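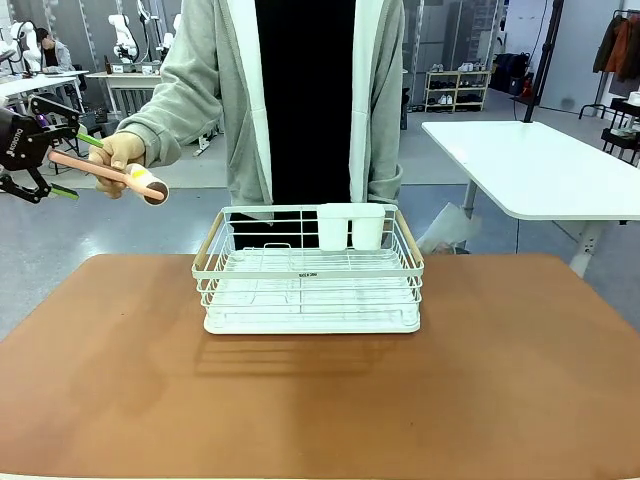

Chapter 7
Taking Things from People: Handover as a Planning Problem

By now you have a robot that can pick a mug up off a table, and if you did the Chapter 6 exercises with any stubbornness you have one that can do it with the mug lying on its side. Well done! That is a good deal harder than it looks from the outside, and you should be a little proud of yourself before we go and make your life more difficult.

The difficulty this time is that the object isn't on the table. It is in somebody's hand. Your cousin passes you the salt at dinner and the whole exchange takes less time than it takes to say "ta", and in that moment the two of you have agreed on a place, an orientation, a grip each and an instant at which the weight changes owners. Most people couldn't tell you how they did any of it. We are going to have to write it down in code, so we had better find out.

I first taught this material with Adesuwa Okeke in a room with one arm, two cranky depth cameras and a planner that we called Troltum, for reasons that were funny in March and had worn off by the end of term. Troltum was a perfectly decent planner. You gave it a start, a goal and a map of everything it mustn't hit, and it gave you back a smooth path. What it had no notion of at all was that the goal might wander off. A student would hold out a spatula, the cameras would find the handle, Troltum would think the matter over, and by the time the arm set out the student had shifted their weight and the handle was a hand's width to the left. The gripper closed very neatly on air. If you take one habit of mind from this chapter, let it be the suspicion that your goal is already out of date.

7.1 What the software has to know

Let us start with a long-handled household tool, a lint roller, say, held by the head end with the handle pointing toward the robot. It's a kind offering. The person has left the robot the part that is easiest to hold, and there is a decent length of it free of fingers. A person holding the same roller by the middle of the handle has left us much less to work with, and a person who has wrapped a whole hand around something small, like a thimble, has left us nothing, in which case the right plan is to wait with an open gripper and let them drop it in.

So perception has a bigger job than it had in Chapter 6. There we asked for the pose of the object, and we were done. Now we need the pose of the object, the region of it covered by the hand, and the pose of the hand itself, which we must treat as something never to be squeezed. Colour alone will let you down here sooner than you'd like. Sleeves bunch up over wrists, handles come in the same shades as skin, and a gripper's own fingers get into the view at exactly the moment you most want a clear look at the handle. Section 7.3 deals with masking the robot's body out of its own camera images using the joint angles, a tidy bit of geometry that you'll use for the rest of your career.

There is also the furniture to think about. A dish rack sitting on the table between the two parties is an obstacle for the arm on the way in and, very often, the place where the object is meant to end up. Wire racks are a nuisance to depth cameras, which see some of the wires, some of the table behind them, and a fair bit of fog in between. We will model the rack as a box with an open top and be quite content with that. Zainab Amadi's notes at the back of the book explain how to do it properly, wire by wire, if you have a free fortnight.

7.2 A state machine, and why we begin with one

There are cleverer ways to run a handover than the one we build first. Learned policies can do it, and we'll come to those in Chapter 11. I would still like you to begin with a plain state machine, written out by hand, with names you can read aloud: WAITING, APPROACHING, OPEN AT HANDLE, CLOSING, SHARED, RETREATING.

The state that beginners leave out is SHARED, in which both the gripper and the person have hold of the object. Tanko Ekwueme, who read a draft of this chapter and wrote all over it, put a ring around the word and added "this one is the entire handover". I think he's right. In SHARED the arm should go soft, by which I mean that the controller lowers its stiffness and stops insisting on a position, so that a small tug from the person moves it. It stays there until the wrist force shows that the person has let go. Leave too early and you have yanked something out of someone's hand. Leave too late and they stand there feeling silly, wondering whether to let go (they'll usually start talking to the robot at this point, which doesn't help).

Listing 7.1 gives the transitions in full. Read it through once with a pencil before you type any of it in, and mark every arrow that leads back to WAITING. There should be one from each of the other states except RETREATING, and I'd like you to think about why RETREATING is left out before you turn to the discussion in 7.4.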